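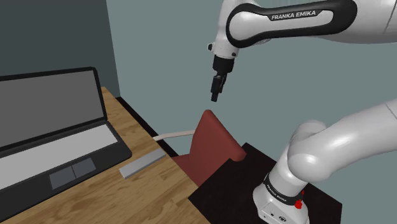 The desk setup in the simulator, arm up by the chair.

4 min read

Filed under: Robot Learning, Behind the Project

Collecting demos in simulation: your questions

I've been getting the same handful of emails since I put up the first post on the desk project, so I'm answering them in one spot. If yours isn't covered, write to me and I'll add it (I'm slow on Thursdays, fair warning).

What are you collecting, exactly?

Demonstrations. I steer a simulated arm through a small job, and the software, a little tool I wrote called Emov, saves the joint positions, the gripper command and the camera views at every step. Later a policy trains on all of it and tries to do the same job by itself. The current set is called Drasville and it's all desk work: reach for a thing, pick it up, put it somewhere else.

How many do you have so far?

3,232 episodes on disk. I keep the bad ones too, in their own folder, and there are 530 of those at the moment. A bad one usually means I bumped something, or I wandered off course and took ages getting back. Please don't delete yours! I threw out my early failures and I'd love to have them now for testing the success checker.

Why simulate it at all?

Mostly money and space. I can reset a room with one key, I can try a dumb idea at 11 at night, and if I drive the arm into the desk I get a red line in the log and that's the end of it. The catch is contact. Thin, flat objects are a pain in pretty much any physics engine, and I spent most of December on friction settings that I'm still not in love with.

Which arm is it?

A Franka, with the plain two-finger gripper. I picked it because there are good models of it around and a lot of published work to compare with. You can swap in another arm, but you'll need to redo the controller limits and probably the start pose.
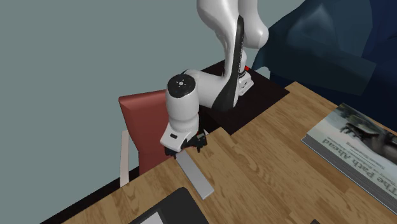

Fingers over the gray bar, with the book off to the right.

Why bother with a book and a chair if the job is picking up one bar?

So the policy doesn't learn a bare table. My first set, Eltstead, had nothing in it but the target and a blank top, and the policy I trained on it was great until I added one extra object. Then it fell apart completely. Now I dress the desk with ordinary stuff and move it between batches, and I change the camera view as well. A book with a photo on the cover is especially handy – it's about the most distracting thing you can put next to a plain gray bar.

How do you drive the arm?

With a 3D mouse in my right hand and the keyboard under my left for the gripper. I tried a game controller and it was fine for big moves, but I kept overshooting at the end. Go slow over the object, get lined up, then come straight down. If you rush the last little bit your demos will be full of jitters, and the policy will learn the jitters very faithfully.

How long can you do this in one sitting?

I do 4 blocks a day, tops, with a real break in between. After that my grasps get sloppy and I can see it in the replays. I'd take a short clean batch over a long tired one any day of the week.

Do you label things afterward?

A bit. Each episode gets a task sentence ("pick up the gray bar"), a pass or fail, and a note if something odd happened. The sentence is written before I start driving, so I'm not tempted to rename a miss as some other task. Yes, I've done that.

Does it work on a real robot?

I don't know yet. The first policy, Yuen, has only ever run in the simulator, and I'm not going to claim more than that. I have access to a real arm lined up for later and I'll write up whatever happens, good or bad.

Can I have the data?

Soon, I hope! I want to redo three of the batches first, where I had the camera timing off by a step, and write a proper readme. Email me if you want a small sample to test your loader on – I'm happy to send one.

Contact | © The Emov Notebook | Back to top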